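About Us

14/03/2026 | Horska Trust communications office
1 minute read

The Horska Trust is a Christian charity supporting parish life across seven deaneries. It was founded by the parishes of Drarkon to train lay readers. 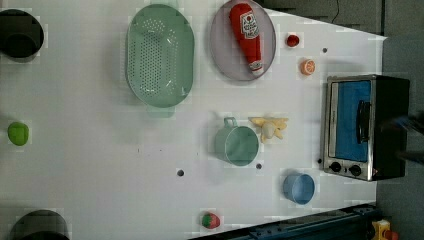

Kitchen items and toy foods on a white tabletop.

Our work is overseen by three trustees, who meet each December to approve grants. Last year 1,363 people attended our courses in prayer, scripture and pastoral care. 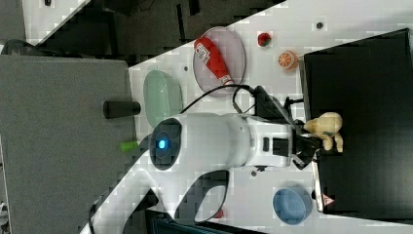 Courses are held at Naidoo House and are open to all denominations. Parishes wishing to host a study day should write to the office one term in advance.

Contact: The Office, Naidoo House, Drarkon | © Horska Trust | Back to top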